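Search jobs and places
Keyword
Town or zip

Filed under: Jobs & Calls > Food & Community > Part time

Kitchen Table Host, Velldale Supper Club — 20 hours a week, starting in May

We're looking for a host to run our evening suppers in Velldale, and we can't wait to meet the person who takes this on! The club cooks and serves a shared meal three nights a week for neighbors of every age, and we have outgrown the arrangement where whoever got there first put the water on.
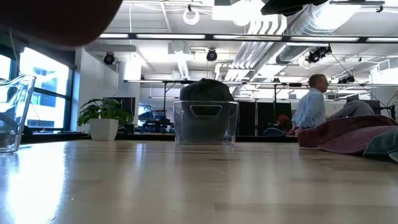
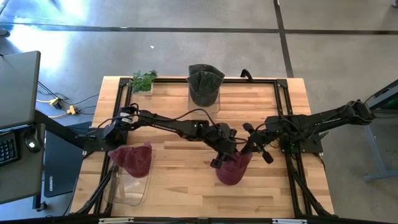 Wooden tabletops, both photos. Bring your appetite.

About the club

We started with a pot of lentil soup and a borrowed ladle. Last year 526 people came through the door for at least one supper, and plenty of them now come every week (the dumpling night regulars would come daily if we let them). People pay what they can. Nobody gets asked about it at the door, and we want to keep it that way.

The food is simple and there's a lot of it: stews, flatbreads, big trays of roasted vegetables, rice pudding when it's cold out. Our cook plans the menu. You would look after everything that happens between the kitchen and the last person going home.

What you'll do

- Open up at 3:30 p.m., set the tables and get the tea going
- Greet people, find them a seat, and introduce them to someone they haven't met yet
- Keep the allergy sheet up to date and go over it with the cook before every meal
- Help serve, and lead the cleanup afterward (we are usually out by 9 p.m.)
- Look after the sign-up list and answer messages
- Pick up bread and produce from Shehata on supper days

You'll also have a small budget for one special supper a month, and that one is yours to dream up. Past hosts have done a pie swap, a breakfast-for-dinner night and a very loud evening of noodle pulling that we still talk about — the flour was everywhere.

Who we'd love to hear from

You like people, including the shy ones and the ones who have opinions about soup. You can stay calm when 21 guests show up for a table set for 12. You're comfortable lifting crates and being on your feet for most of a shift. If you've worked in a cafe, a school lunchroom, a church hall or a busy family kitchen, that all counts with us.

You will need a food handler card. If you don't have one yet, we'll pay for the class. A driver's license helps with the bread run, but a few of us can cover that. A second language would be wonderful, any language at all.

Pay and hours

This is a paid, part-time job at 20 hours a week, with three evening shifts and the rest spent on planning and messages, which you can do from home. Supper is included on every shift, and so are leftovers! The club closes for two weeks in August and again at the end of December, and both breaks are paid.

How to apply

Send us a page or so telling us who you are and describing a meal you remember well. It can be fancy or it can be toast. A resume is fine to include but we'll read the letter first. Drop it in the Velldale Supper Club mailbox or use the apply form on this page.

We'll invite a handful of people to come and eat with us, then stay on for a short chat over the dishes. If you need a ride, a ramp, a quieter room or a different time of day, tell us in your letter and we'll set it up.

Tags: hospitality, community meals, evening work, Velldale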